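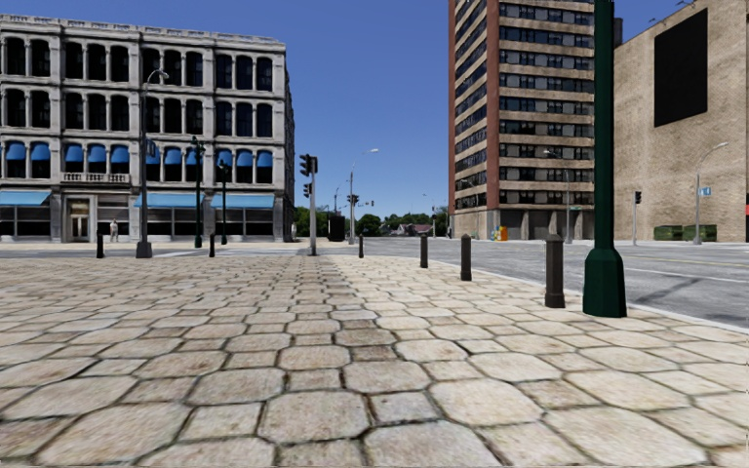 Simulierte Kreuzung mit Vorplatz, Ansicht aus Sicht des Roboters.

Kategorie: Test & Praxis > Lehrmittel > Simulation

Zunda Stadtpaket im Kurseinsatz: Navigation für Lieferroboter ohne Hardware

Das Zunda Stadtpaket ist eine Erweiterung für den Simulator Flerkora und richtet sich an Schulen und Robotikkurse ab der Oberstufe. Wir haben es im Wahlkurs Mobile Robotik in Erberg über ein Halbjahr eingesetzt. Kursaufgabe war ein Navigationsstack für einen Gehwegroboter, der einen Platz quert, am Bordstein hält und die Fahrbahn nur an freigegebener Stelle betritt. Bewertet wird hier das Paket, die Schülerlösungen kommen nur vor, soweit sie Eigenschaften der Software sichtbar machen.

Installation und Lizenz

Die Schullizenz wird pro Raum vergeben und läuft ein Schuljahr. Die Einrichtung auf den Kursrechnern dauerte einen Nachmittag. Ein Teil der Zeit entfiel auf den Grafiktreiber, den Flerkora in einer neueren Version verlangt, als die Schulverwaltung sie ausliefert. Das Installationsprogramm meldet den Konflikt nicht, die Anwendung startet und zeigt ein schwarzes Fenster. Der Hinweis steht im Handbuch, allerdings erst im Anhang.

Umgebung

Die meiste Zeit wurde auf der Karte mit dem Eckplatz gearbeitet. Für Wahrnehmungsaufgaben ist sie brauchbar zusammengestellt. Der Belag aus großen, unregelmäßigen Platten mit dunklen Fugen erzeugt viele Kanten, an denen eine einfache Kantenerkennung scheitert. Zwei Gruppen hatten den Bordstein zunächst über Helligkeitssprünge gesucht und erhielten auf dem Platz Treffer in jeder Fuge. Erst mit einer Schätzung der Bodenebene und Auswertung der Tiefenwerte wurde das Ergebnis stabil. Als Unterrichtsbeispiel ist das wertvoll, auf einem glatten Hallenboden tritt das Problem nicht auf.

Die schwarzen Poller entlang der Platzkante eignen sich als Landmarken. Sie stehen in einem Bogen, ihre Größe im Bild nimmt mit der Entfernung deutlich ab, und der Zylinder ist geometrisch leicht zu modellieren. Schwieriger sind die schlanken Masten. Laternen und Ampelmasten liegen aus manchen Blickwinkeln dicht nebeneinander und werden von einem Clusterverfahren mit zu großem Radius zusammengefasst. Der vorgegebene Radius im Beispielskript ist zu hoch angesetzt, nach dem Halbieren trennte das Verfahren die Masten in allen Kursaufgaben.

Die Fassaden sind ordentlich ausgearbeitet, Markisen und Bogenfenster am weißen Eckgebäude eingeschlossen. Für die Navigation ist das ohne Belang, für die Lokalisierung über Bildmerkmale hilft es. Die gleichförmigen Fensterbänder des Hochhauses gegenüber führten dagegen zu Fehlzuordnungen, weil sich die Merkmale wiederholen. Auch das ist realitätsnah.

Sensorik

Simuliert werden Kamera, Tiefenkamera, Lidar und Odometrie. Das Rauschmodell der Odometrie lässt sich in 3 Stufen einstellen, Zwischenwerte sind nur über die Konfigurationsdatei möglich. Schlupf auf Fugen wird nicht abgebildet, der Boden verhält sich physikalisch wie eine Ebene. Wer Fahrwerksregelung unterrichten will, sollte ein anderes Werkzeug wählen. Die Kameraposition ist frei wählbar. Der Himmel ist in der Grundeinstellung wolkenlos, Wetter und Dämmerung gehören zu einem Zusatzmodul, das uns nicht vorlag.

Verkehr und Fußgänger werden über einen Regler dosiert. Für die ersten Stunden empfiehlt sich eine leere Fahrbahn mit wenigen Personen. Bei hoher Dichte bleiben Fußgänger gelegentlich an Masten hängen und laufen auf der Stelle. Das verfälscht jede Bewegungsvorhersage und muss aus den Protokollen entfernt werden.

Auswertung

Die Stapelverarbeitung ist der stärkste Teil des Pakets. Ein Lauf mit 1000 Startpositionen ließ sich über Nacht auf einem Rechner durchführen. Die beste Gruppe erreichte in 92 Prozent der Fälle das Ziel, ohne die Bordsteinkante zu überfahren. Die Fehlfahrten werden mit Position und Sensordaten abgelegt und können einzeln nachgespielt werden. Im Kurs wurde fast nur noch anhand dieser Aufzeichnungen diskutiert. Der Export erfolgt als Textdatei, das Trennzeichen wechselt je nach Spracheinstellung des Betriebssystems.

Vergleich

Vor der Umstellung haben wir mit dem Yokoyama Kursbaukasten gearbeitet. Dieser liefert reale Fahrgestelle und eine Übungsmatte und ist für Motorik und Verdrahtung weiterhin die bessere Wahl. Umgebungen in Straßengröße lassen sich damit nicht abbilden. Die Programmierschnittstellen sind nicht kompatibel, vorhandene Übungsblätter mussten neu geschrieben werden.

Bewertung

Positiv: Wiederholbarkeit der Läufe, Protokollierung, visuell anspruchsvoller Boden.
Negativ: Treiberproblem ohne Fehlermeldung, vereinfachte Bodenphysik, hängende Fußgänger.

Für Kurse mit Schwerpunkt Wahrnehmung und Planung empfehlenswert. Grundkenntnisse in Python sind Voraussetzung, ein Einstieg ohne Programmiererfahrung ist mit dem mitgelieferten Material nicht vorgesehen. Ein Update der Fußgängersteuerung ist für März angekündigt.

Geteilt: 3 | Kommentare: 2

Kontakt | Impressum | Datenschutz | Nach oben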